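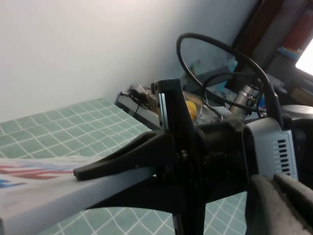
15 de dezembro de 2025
Impermeabilização de algodão, segunda volta

Voltei aos provetes tratados com Wetex porque os números da primeira volta me pareceram bons de mais. O folheto promete 1100 mm de coluna de água em lona de algodão, uma só demão, secagem ao ar. Não diz que lona, que gramagem, nem se o tecido foi lavado antes. Um valor destes sem condições de ensaio vale o que vale.

O que mudei: lavei a lona a 60 graus sem amaciador e enxaguei duas vezes. Na primeira volta usámos o tecido tal como veio do rolo, ainda com goma, e desconfio que metade da repelência era da goma. Cortei os provetes todos da mesma peça, longe da ourela. Uma série com Wetex, outra com Rukex, outra sem nada. Deixei secar sete dias pendurados, sem calor.

Teste da gota: o Wetex forma pérola bonita, o Rukex espalha um pouco mais. É o teste que aparece nos vídeos de venda e não me diz quase nada. Uma gota pousada não faz pressão nenhuma e rebola em quase tudo o que tenha cera ou silicone por cima.

Coluna de água: os provetes sem tratamento passaram logo, como se esperava. Os de Wetex aguentaram bem abaixo do prometido, e com uma dispersão que não me agrada. Um deles deixou passar água junto à pinça, portanto pode ser defeito do aperto e não do produto – risquei-o da folha mas deixei a anotação. O Rukex ficou mais baixo e mais regular. Se tivesse de escolher hoje escolhia o regular, mas não tenho provetes que cheguem para defender isso diante de ninguém.
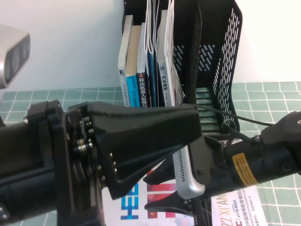 À direita, a etiqueta amarela de aviso.

Dobra: dobrei e vinquei três provetes de cada série e voltei a molhar. A linha do vinco escurece nos dois produtos, mais depressa no Wetex. Numa capa ou num toldo é precisamente aí que a água entra, e a ficha técnica não fala de vincos.

Quanto ao relatório da Effiong, que anda a ser citado como se arrumasse o assunto: li-o outra vez com calma. Ensaiaram tecido misto com poliéster, que já de si molha menos, e compararam com algodão cru. A conclusão sobre «fibras naturais» não sai daqueles dados. Pedi-lhes em março as leituras individuais e mandaram-me outra vez o gráfico de médias.

Também não compro a história de que a cura ao sol melhora o resultado. Pode ser verdade. Até agora só a ouvi a quem vende o produto.

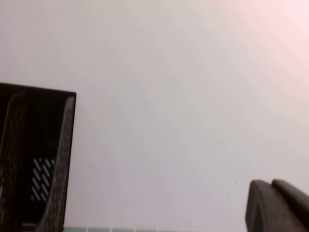
Vale a pena dar uma segunda demão?
Depende da costura: no pano liso não vi ganho que justificasse o gasto, mas nas costuras a primeira demão entra mal e a segunda tapa parte dos furos da agulha.

Por fazer:
Repetir a coluna com juntas novas nas pinças, as atuais estão vincadas.
Pesar os provetes antes e depois do tratamento. Devia tê-lo feito desde o princípio, sem isso não sei quanto produto ficou em cada um.
Lona de Surkolell, a mais fechada: cortar 14 provetes e lavar como estes.
Ver se a lata de Wetex é do mesmo lote da primeira volta. O rótulo está manchado e não consegui ler o número.

Enquanto não houver pesagens, agradeço que não se copie nada desta página para a proposta dos toldos.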